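Ferns on Everything: notes for the Dirnholm talk
Gillespie Hepburn

Start with the wallpaper scrap from Andovden. Hold it up, let people come close! I bought it in a box of 40 offcuts and it's still my favorite.

Why ferns? They repeat so well. One frond is already a pattern, each leaflet a smaller copy of the whole, so a designer gets rhythm for free. Ask who grew up with a fern curtain or tablecloth. Wait for hands.

Tell the Lalside story – Vibeke Hafþórsson pressing fronds in her mother's phone books in July, then drawing 15 of them before she found one that would tile without a visible seam. Pass around her blocks (8 of them, please keep in order).

Next, color. Green is the obvious choice, but I love what happens when you take it away. Gray lets the leaf shapes do the work, and a few warm spots wake it all up.

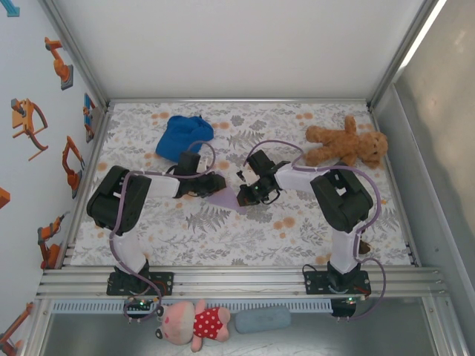 Gray ferns on white, with touches of orange.

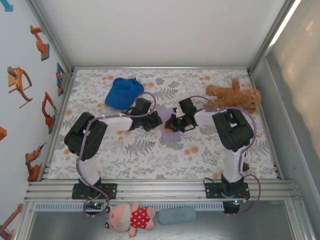

Move on to scale. Large fronds want a big wall, small sprigs are happy on a napkin. Show both Đinh samples side by side, then open it up for questions.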